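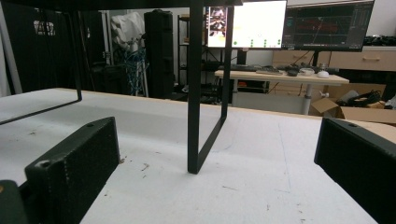 Gripper view, black steel frame on the white bench, 11 July 2019

Ticket 1497 - gripper drops/misses frame bars
Opened by: Mei Nguyen-Tran
Where: Drorkby shared workshop, white bench
Status: open, see bottom
Priority: annoying

What's wrong
Hand-held gripper (the Grostell build, second version) won't hold thin flat bar. Fingers close, motor reports contact, I lift, bar slides out. Blocks and tape rolls fine. Anything with a flat thin edge, no. Need it to handle the steel frame or the whole Zirthorpe stand thing is stuck.

Also position reading wanders. Fully open should read 3830 on the encoder. After a dozen or so closes it reads lower and keeps going lower. Power cycle brings it back. Might be two faults, might be one. Putting both in here for now.

Setup
- fingers: the black textured pair, printed, one screw each near the top
- firmware: Obura branch, my copy, not Hanne's
- grip force limit 18, which is what we always ran
- battery, not bench supply
- log window open on the desk PC the whole time

Tried so far

1. Raised force limit from 18 to 30. Bar still slips, motor gets warm, smell. Put it back.

2. Cleaned the fingers with alcohol wipe. Slightly better for maybe five grabs then same as before. So grease is part of it but not the main thing.

3. Swapped left and right fingers. No change on the slip. The encoder drift stayed exactly the same too.

4. Tightened finger screws. Right one took nearly a half turn! Thought that was it. Was not it. Drift is a bit slower now though, need to repeat before I beleive it.

5. Gripped the upright instead of the top bar. Holds if I come in dead square. Any angle at all and it rolls to the edge of the finger and pops off. The foot rail is worst, it slants so there's no square way in from above.

6. Bench supply instead of battery. No difference. Back on battery.

Reply - Hanne Aaltonen
Two faults I think. Slip first: those fingers angle in when they close, so the tips meet before the pads do. On a block you don't notice. On flat bar you only have a line of contact. Close them on a strip of paper and pull it, top then bottom. If it tears at the tip and slides free higher up there's your answer.

For the drift, which coupling did you use? The first version had the press fit one and it crept on the shaft. Mark shaft and coupling with a paint pen across the joint, run 100 open/close with nothing in the fingers, look at the mark.

And please wipe the bench before you zero it, there's crumbs all over that end. If you're setting height off the tabletop they do matter.

Reply - Mei
Paper test done. Tip grabs hard, higher up it slides right out. So yes, tips only.

Coupling is press fit, had it in the drawer from November. Sorry. Marked it. Ran the 100. Mark is off by more than the width of the pen line, encoder down again by the end. So that's the drift. It's slipping on the shaft, nothing to do with firmware, I take back what I said about the Obura branch.

Crumbs wiped. Did the zero again, came out the same as before but ok.

Next
- order clamp type coupling, two of them, one spare
- reprint fingers with pads parallel at bar thickness, not at fully closed. Keep the screw position so old ones still go on
- thin rubber on the pads? Hanne has some bike tube. Try bare first so we know which change did what
- retest order: top bar, upright, narrow loop in the middle, foot rail last
- leave force limit at 18 until the new fingers are on, DON'T touch it

Workaround until then
Come in square on the upright, lift slow, no tilting. Power cycle between runs and check it reads 3830 open before you start. If it dosen't, stop, push the coupling back on and re-zero.

Reply - Hanne
Shims for testing: two layers of masking tape at the top of each pad, above the tip. Ugly but it fakes the parallel angle close enough to try today.

Reply - Mei
Tape is on. Top bar held, three lifts out of three. Foot rail still pops off. Leaving this open till the coupling comes and I've got real fingers on it. Frame stays on the white bench, please don't move it - my height zero is set for there.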